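FOR IMMEDIATE RELEASE
August 25, 2018

Jonmont Opens Compact Kitchen for Tenants at Saber Court

JONMONT HOUSING has opened a shared kitchen on the ground floor of Saber Court, its rental building on Bindel Street. The kitchen is free to all tenants and can be used any day of the week. Work began in June.

Saber Court has 96 studio apartments. Most have a sink and a small refrigerator but no oven and very little counter. Tenants asked for a place to cook a full meal and sit down with it afterward, and a former storage room was cleared for the purpose.

The counters have a speckled gray surface, chosen from four samples that were left in the lobby for tenants to look at. The same surface was used in the laundry room last year and has held up well.
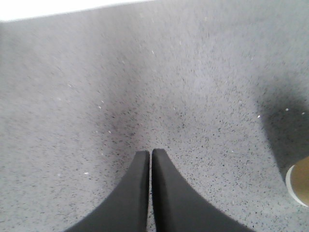
Cleaning is simple. Tenants are asked to wipe the counter with a damp cloth and mild soap when they finish, and to use a board for cutting. Scouring powder should not be used. Cloths and soap are kept at the sink and restocked by the building office.

The cooking equipment is built in below the counter, which leaves the top free for preparing food. The cabinets are light gray with flat doors.
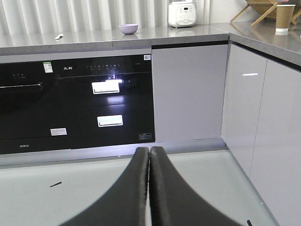
Built-in black oven and drawer unit in the lower cabinets, Saber Court kitchen.

Jonmont has also supplied everyday tableware from the Flutemero line. The pieces come in soft colors and are shared by everyone who uses the room. They should be washed, dried and put back in the cabinet after each meal. Items brought from home may be used but should be taken away the same day.
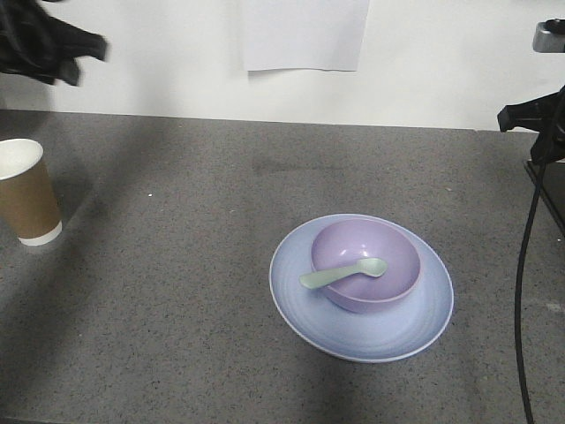

One tenant on the second floor wrote to the office that she had been eating over her desk for two years and would be glad of a real counter, but asked that the evening hours be made longer. The kitchen now closes at 10 p.m. Jonmont will look at the hours again after the first three months.

Larger bowls for mixing and serving are part of the set. They may be borrowed overnight by signing the sheet at the building office.
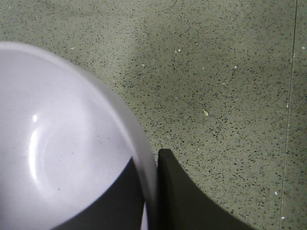 No booking is needed for ordinary use. Groups that want the room to themselves for a birthday or a holiday meal can reserve it for one evening a month, with a week's notice. Food left in the room overnight will be thrown out.

Tenants can pick up a copy of the kitchen rules at the Saber Court office, Room 62, during regular office hours.

###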